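The Town on the Board

By Marion Buchanan

The winter Tilda turned nine, she founded a country on a board.

It was a beautiful board, too! Long pale strips laid side by side, some the color of cream and some closer to honey, with dark streaks running through them here and there like creeks seen from a hill. Her uncle Per had brought it home from the workshop in Jeltholm and said it could live on the blue table as long as she kept the glue away from it. She promised. She would have promised anything.

"The creeks are real creeks," she told her brother Anders, who was four and took all his geography from her. "That one's the Prelel. It's the longest river in Staritar."

"What's Staritar?"

"This is. All of it. You've got your elbow in the capital."

Anders moved his elbow with great respect.

They had a shoebox of little plastic blocks, the ridged kind that make a lovely zipping noise when you run a thumbnail down the side, and each one that came out of the box had to be somebody. The upright red cylinder was the lighthouse keeper, who was also the lighthouse. The yellow block with the round top, the one that looked a bit like a heart, was the baker of Grønli, and she was famous from one end of the board to the other for her cardamom buns. The other yellow one, with all the corners, was the judge. Anders picked the judge. He liked how many sides it had.
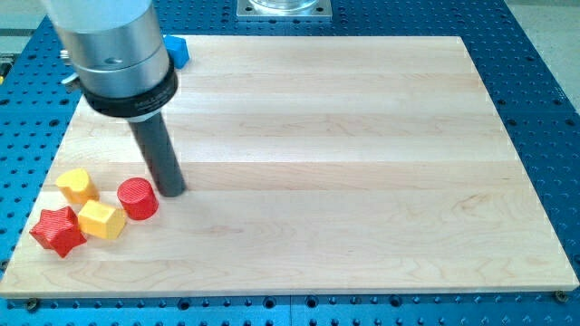 Photo: Marion Buchanan

"They should live spread out," said Tilda. "There's a whole country and they're all squashed up on the left."

"They're friends," said Anders.

She thought about this. There was so much room! You could put the judge in the far east, by the slanting coast, and it would take him 70 days to walk to the baker's for a bun. You could have letters, and shipwrecks, and a mail route with 30 stops. She had already drawn the stamps.

"What if the judge gets hungry?" said Anders.

"He'd have to wait for the mail."

"For 70 days?"

His lip was beginning to go, and to be fair it did sound like a long time when he said it. So Tilda left them where they were, bunched together at the western end, and wrote a law about it in the back of her spelling book. Article One of Staritar: everybody has to live close enough to smell the buns.

After that the country went wonderfully. The lighthouse keeper saved 1,000 ships in a single evening. The judge heard a case between two clouds and decided for the smaller one. The baker invented a bun so light it had to be tied down with thread, and Anders laughed until he got the hiccups and had to be walked up and down the hall.

When Per came in for his coffee, he bent over the table with his hands behind his back, the way he looked at other people's carpentry.

"And what's all this over here?" he asked, nodding at the long bare stretch to the east.

"That's for later," said Tilda. "We haven't met them yet."

He fetched himself a chair, and then, after a moment, he put his hand in the shoebox and felt around for somebody to be.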